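Kapoor takes Nallwood title and looks ahead to Drekport

17/06/2018

Birdie Kapoor had already packed her bow when the last scores went up at Nallwood. She had won the compound women's final by one point and was sitting on her case behind the line, eating a sandwich.

"I knew what I had shot," she said. "I didn't know what she had shot. I try not to look at the other target until it's over."

It was her first win on the regional circuit since moving up from the junior ranks. She started shooting at the Bainbridge club at age 9, on a borrowed bow, and spent two years indoors before anyone let her try a full outdoor distance.

The wind was the main problem in the final. It came from the left for the first two ends and then dropped. Kapoor put her first arrow of the third end in the eight ring and needed all three of the next set in the gold to stay level.

"I was still aiming off for a wind that had gone," she said. "My coach didn't say anything. He just pointed at the flag. I felt pretty dumb, but it was one arrow, and you have to shoot the next one."

Her season did not start well. In April she lost in the first round at Lutau after changing her release aid a week before the event. She went back to the old one the same evening and has kept it since.

"I liked the new one at home," she said. "Then I got to the line and my thumb didn't know where to go. I punched two shots and that was the match."

Since then she has been shooting 200 arrows a day, five days a week, with the last 20 at a blank bale and her eyes closed. She works mornings at a garden supply store and gets to the range after lunch. Strength training is twice a week — mostly shoulders and back, with some grip work added this spring.
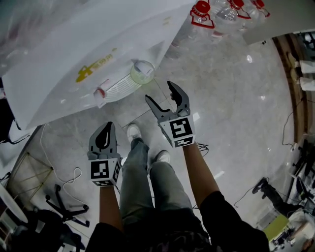 Photo: Bainbridge Archers

Kapoor said the drive is harder on her than the practice. Drekport, where the next stage will be held, is 422 miles from home, and she plans to split the trip over two days so that she can shoot the official practice.

"Last year I drove it in one go and my neck was stiff for the whole ranking round," she said. "I qualified low and got a bad bracket. I did that to myself."

She has not set a target for the ranking round. She would like a bye in the first round of matches, and she wants to shoot the mixed team event if Bainbridge can find her a partner. Entries for that close the night before practice.

"I've asked two people," she said. "One said no. The other one is checking with his boss."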